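Community Help > Media, Press and Public Records

Small newsletter got a subpoena for a contributor's emails. Do we have to tell the contributor?

Asked by Chantal Marchand
Wed 27 February

I run the Gullgate Letter, a local news site with a print edition of 1520 copies. There are 4 of us and we have no lawyer on staff. Last fall we ran two stories on a county road contract. Part of the reporting came from a freelancer who talked to people inside the public works office and promised them she would not use their names.

On Monday a process server left a subpoena at our front desk. It comes from a lawyer for Jarman, the contractor, in a civil suit against the county. We are not a party to the suit. It asks for "all communications, drafts and notes" between us and the freelancer from October on. It also asks for billing records for the cell phone we pay for, which she uses for work.

My questions:

1. Does it matter that this came from a private lawyer and was not signed by a judge?
2. Are we allowed to tell the freelancer? The cover letter says the matter is "confidential."
3. Her emails are on our hosted mail account with Zodeck. Can Jarman's lawyer go to Zodeck and skip us?

We have not answered yet. The response date on the paper is two weeks out. I cleared off the table in the back room and we have started going through the paper notes there. 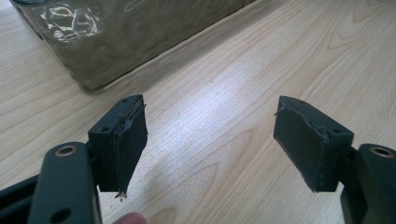 Wooden tabletop.

We have also stopped the automatic delete on the mail account. It was set to wipe anything older than 60 days, so some of the October mail may be gone already. I don't know if that gets us in trouble.

I am in a state with a shield law but I have only read the summary of it.

3 Answers

Answer from Tobias Strickland
Accepted by the person who asked

I worked as an editor at a weekly and went through this twice. I am not a lawyer, and you need one this week.

On your first question, in many states a lawyer in a civil case can issue a subpoena without a judge reading it first. It is still a real subpoena and you can't ignore it. What it means in practice is that no court has decided yet whether you have to hand anything over. You can send written objections, or you can file a motion to quash, which asks the court to throw it out or narrow it. Check the deadline for objections on its own. It can be earlier than the response date printed on the form, and if you miss it you may lose some of your arguments.

On telling the freelancer, a word like "confidential" in a cover letter from opposing counsel is usually just a request. A gag order comes from a court and you would have a copy of it. Have your lawyer look at every page you were served to make sure there isn't one in the stack. If there isn't, tell her soon. She may have her own rights under the shield law and may want to object separately. Some of those laws are written around employees and are less clear on freelancers, so ask about that specifically.

On the mail, federal law generally keeps an email provider from giving the contents of messages to a private party in a civil suit. They can try, and the provider will normally send them back to you. Billing and call records are a different matter and get less protection. Those can show who she talked to even if nobody reads a word of her notes. I would put that at the top of the list when you talk to the lawyer. Write to the phone company and ask to be notified of any request on the account.

You were right to turn off the auto delete. Write down the date you did it and who did it, and what the setting was before. Routine deletion before you knew about a suit is usually treated very differently from deletion after. Don't throw out any paper either, including duplicates.

Our first one was dropped after a two-page objection letter. The second took about five months and ended with us confirming that a published story was accurate and giving them nothing else.

Answer from Lise Zacharias

Agree with most of the above. A few practical things.

Call your state press association. Most have a legal hotline for members and some will take a call from nonmembers. Law school clinics that do media work are another option, and they usually don't charge.

Look at your insurance. If you have a media liability policy it might cover subpoena response, but you normally have to report it promptly.

Don't discuss the sources' names in email while you sort this out, even inside the office. Anything you write now could be asked for later.

Don't call Jarman's lawyer yourself to explain.

Answer from user clurnell40

just tell them first amendment and dont send anything. they cant make you

Comments on this answer (2)

Tobias Strickland: Please don't do this. Not answering can get you held in contempt even if you would have won the objection.

Chantal Marchand: We are not going to ignore it. I have a call with the press association hotline tomorrow morning and told the freelancer this afternoon. She has a copy of everything.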